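3. Seating, Light, and the Furnishing of Narrow Rooms

3.1 Background to the section

The preceding section set out how the housing stock of Dilport and Silgate came to contain so many long, narrow living rooms. The present section turns to what residents place in those rooms and how the placement changes over the course of a tenancy. The subject has received less attention than room dimensions or window area, in part because housing surveys are usually completed before a dwelling is occupied. Floor plans submitted for approval often show furniture, but the pieces drawn on them are chosen by the designer and tend to be smaller than those that households own.

The material used in this section comes from the tenancy records and resident questionnaires described in Section 2. A total of 580 households returned a questionnaire with the furnishing pages completed. The questionnaire asked residents to mark the position of each large piece on an outline plan of the living room, to state which pieces had been moved since they arrived, and to give the reason in their own words. Responses from Wumbei and Kundurum were included where the room met the definition of a narrow room given earlier, namely one in which the long wall is at least twice the length of the short wall.

Three terms are used throughout. The "main seat" is the seat that the respondent named as the one most often used by an adult in the household. The "clear path" is the walking route from the entrance of the room to the window or far door. The "far end" is the third of the room most distant from the entrance.

3.2 Position of the main seat

In a wide room, the main seat is commonly placed against a wall or grouped with other seating around a low table. Narrow rooms offer fewer choices. A sofa placed along the long wall leaves a reasonable path in front of it but makes conversation difficult, as everyone seated faces the opposite wall at close range. A sofa placed across the room solves this problem and creates another, in that the path is reduced to whatever gap remains at one end. Residents in Dilport reported both arrangements, and a substantial share had tried each in turn.

The armchair is treated differently. It is light enough for one or two adults to move, it can be turned to any angle, and it does not need a wall behind it. Among respondents who had given up a sofa, the reason most often written on the form was that the room could be used in more ways with single seats. One resident of Silgate wrote that the sofa "told us where to sit and where to walk." Another noted that a single chair could face the window in the morning and the room in the evening.

Armchairs nevertheless vary a good deal in the floor area they take up. Models with wide, squared arms occupy far more of a narrow room than their seat width would suggest, and when such a chair is turned at an angle, its effective width increases again. Designers who draw a chair as a small square against the wall will therefore overstate the width of the clear path. This was the most frequent mismatch between the approved plans and the plans marked by residents.

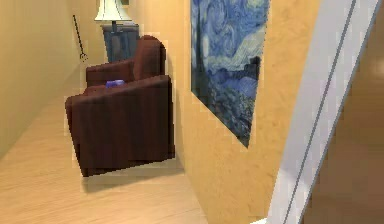
Figure 3. Narrow interior with an upholstered armchair and, toward the far end, a side table with a lamp. Computer rendering.

The angle of the main seat was also found to depend on the position of the entrance. Where the door opened in the short wall, residents tended to turn the seat so that a person sitting in it could see the door without turning the head. Where the door opened in the long wall, the seat was more often placed beyond it, toward the far end, and faced back into the room. Several respondents in Kundurum described this second arrangement as quieter, and they linked it to the use of the near part of the room as a passage by other members of the household.

A smaller group kept the main seat close to the entrance. These were for the most part older residents, who mentioned the distance to the kitchen or bathroom, and residents living alone, who mentioned hearing the street door. Such answers should caution against any single recommended layout. The needs that lead a person to sit near the door are as practical as those that lead another to sit far from it, and a room that allows only one of these positions will serve some of its future tenants poorly.

3.3 Lamps and the lighting of the far end

Narrow rooms in all four locations are generally supplied with one ceiling fixture, placed at the midpoint of the ceiling. Residents were asked whether they used it as the main source of light after dark. Many did not. The complaints were consistent: the fixture lit the long walls strongly, left the far end dim, and cast the shadow of a seated reader onto the page whenever the main seat stood on the far side of it.

The usual remedy was a table lamp. A lamp needs a surface and an outlet, and in a narrow room the two are often hard to bring together. Outlets in the Silgate buildings were installed in pairs on one long wall, close to the entrance. Residents who wished to place a lamp at the far end ran an extension cord along the baseboard or, less commonly, beneath a rug. The second practice is a recognized fire and tripping hazard, and its persistence suggests that the supply of outlets has not kept pace with the way these rooms are used.

Where outlets were present at the far end, the furnishing pattern was noticeably different. A cabinet or side table stood at the far end, the lamp stood on it, and the main seat was placed within reach of the light. Residents with this arrangement were also less likely to report that they avoided part of the room in the evening. The comparison is limited, as the Wumbei buildings with outlets at both ends are also the newer ones and have larger windows, but the pattern held among the older units there that had been rewired.

The color of the walls was raised by respondents more often than had been expected. The questionnaire contained no item on the subject, but many used the open comment box to describe it. Landlords in the four locations tend to repaint in a pale neutral color between tenancies, and residents generally found this acceptable in narrow rooms, as it made lamplight reach farther. Dark or strongly colored walls were disliked on the long sides and tolerated on the short ones. Comments on flooring were fewer and dealt mostly with noise.

3.4 Changes over time

Respondents who had lived in the dwelling for a year or less reported moving the main seat more often than any other piece. Most of these moves took place in the first months of the tenancy, and a second group took place at the change of season, when the position of sunlight and the use of heating both shifted. February was named repeatedly in the Kundurum responses as the month in which the seat was moved away from the window on account of drafts.

After roughly five years, the arrangement was usually settled. Long-term tenants moved furniture only in response to an event, such as the arrival of a child, an illness, or the replacement of a large piece. Tenants of 15 years or more often could not recall when the present layout had been adopted. In this last group, the clear path was on average narrower than in the others, as storage furniture had been added along one or both of the long walls. The matter has a bearing on accessibility, and it is taken up again in Section 5.

3.5 Implications for plan approval

Two changes to the approval process would follow from these findings. The first is that furnished plans should be drawn with full-size seating, including at least one armchair shown at an angle, and that the clear path should be measured with that chair in place. The second is that outlets should be required at the far end of any living room meeting the definition of a narrow room. Neither change would alter the dimensions of the room, and both could be applied to renovation work as well as to new construction.

The cost of the second change would differ between the masonry buildings of Dilport and the framed construction more common in Wumbei. Where wiring must be set into masonry, surface-mounted channels may be a suitable alternative, provided that they do not reduce the clear path or obstruct furniture placed against the wall. The following section considers the same dwellings from the standpoint of storage.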